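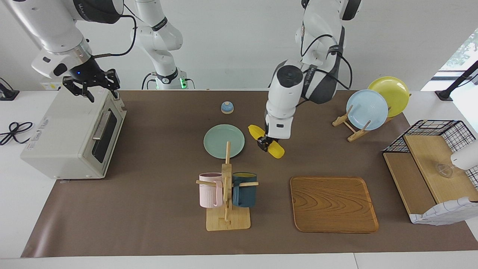

When I moved to Zaltstead in October, I had one suitcase and no cups. For the first weeks I drank my tea from a jam jar, and I told myself this was a practical solution. Now I think a kitchen begins with the cups, and after the cups it needs a place for them. A mug tree is a very simple object, a wooden base with a post and some short pegs, and the mugs hang on it by their handles. The pink one with the ribbed sides is my favorite to look at, but for drinking I would choose the dark teal one, because I like the yellowish color inside. Tea looks warmer in such a cup.

In my parents' home all the cups stood in a cupboard behind glass, and we asked before we took one. So it feels a little bit free to me to have mugs in the open, next to a plate and a toaster oven, where a hand can reach them at once.

My kitchen at home is small. The counter is 270 centimeters long, but the sink and the stove take the most of it. I measured the rest with a tape and wrote the numbers on paper before I bought anything. My own tree came from Clirkent, the household shop near the station. It is 26 centimeters high and fits below the shelf. I also looked at one from Pringle, which was more beautiful, but it was too tall and I did not want to move the shelf again.

I have learned a few things. It is better to hang the heavy mugs on opposite sides, or the tree leans. A mug should be dry before you hang it, if not, the water runs down to the base and leaves a gray ring. I rub my base with a little oil every month and the old ring is almost gone.

Next I would like to find one pale green plate. I have only white ones and they make me think of a canteen.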